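Unit 8 – Spills on Hard Surfaces
Ritthorpe, Housekeeping Practice, handout 2

Small drops dry from the rim inward and leave a dark ring. On glossy tops, blot first, then wipe once with a damp cloth. Lift all items before wiping – liquid held under an object is easily missed. Move filled cups by the handle, spoons last.

Check the area between the cup and the spoon rest, then a hand's width beyond it.

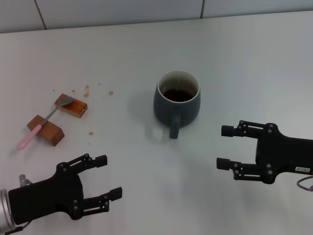

Fig. 8.1. Droplets near a spoon laid across two wooden blocks; mug still part full.

Read section 2 before the practical.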